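Sorting the wire drawer

I moved to Berkdale with three shoeboxes of wire, and until this month I had not opened two of them. They held servo extensions, battery leads, ribbon offcuts, short jumpers with plugs on one end and nothing on the other, and a lot of pieces I had cut from dead equipment because the connector looked useful. Every time I needed a lead I bought a new one. I finally added up what I had spent on cable in the past year and it came to 85 dollars, most of it for things I already owned.

So I sorted it. It took two evenings and part of a morning.

The first evening was only untangling. I dumped one box at a time onto the table and pulled pieces out by the connector end, which goes faster than pulling from the middle. Anything with cracked insulation went in a bag for recycling. So did anything shorter than my hand, unless it had a good plug on it. I kept more than I should have. There is a gray flat cable from an old Unilano scanner that I can't think of a use for and I still have it.

The second evening was coiling. I tried winding around a bottle cap, a marker and two fingers. Two fingers won. Thin leads make a coil that fits in a small space, and if you leave the last inch free and wrap it twice around the middle, most of them will hold without a tie. The stiffer ones won't. For those I used small zip ties, pulled just snug so they don't dent the insulation. I thought about twist ties but the ones I had were shedding their paper.

Then there was the question of where it all goes. I have a plastic parts organizer from Privomix, the kind with clear drawers, and it's fine for screws. For wire it's terrible. The coils spring open when you pull the drawer and catch on the one above. What works better is an open tray with deep pockets, where you can see everything from the top and grab a bundle without opening anything. Molded pulp packing does the job. It's the stuff that comes in shipping cartons to keep jars from knocking together, and it costs nothing if you get deliveries. 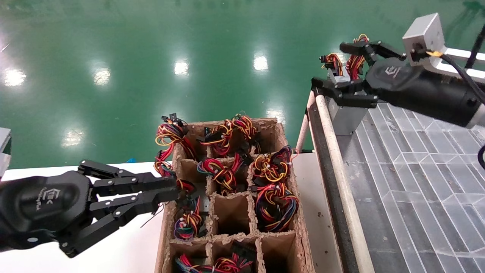
The pockets don't have labels and I don't think they need them. My rule is one kind of thing per pocket, as far as that's possible. Battery leads go together. Anything with four or more colors goes together, because those are nearly always data cables and I look for them by color anyway. Long pieces are the problem. A long lead makes a fat coil that sticks up over the divider and leans on its neighbor, and after a few of those the whole tray starts to look like the shoebox did. Anything over 42 inches now hangs on a hook by the door.

I also try to leave a pocket open. When I come back from a repair with a lead in my hand, it needs somewhere to go right then, or it ends up on the windowsill with the tape measure.

Pulp has some drawbacks. It sheds. The cut edges get fuzzy and the fuzz sticks to anything with tape residue on it, so wipe the leads first with a bit of alcohol. It also soaks up spills, and I wouldn't keep it in a basement or a damp garage. If a wall gets soft I'll replace the tray. I have two more flattened behind the bookcase.

Things I would do differently: I'd test the leads before coiling them. I did it after, which meant unwinding almost 10 of them to get the meter probes where I needed them, and three were dead. I'd also sort by connector before sorting by anything else. I started by length, gave up halfway through the second box and had to redo the piles.

The third box is still closed. It has the thick stuff in it, power cords and an extension reel and whatever came with the Miranda lamp, and none of that will fit in a tray. I'm thinking of a wall rack with pegs, but the wall in question is plaster and I don't know what's behind it. I'll look at that in December when I have the drill back.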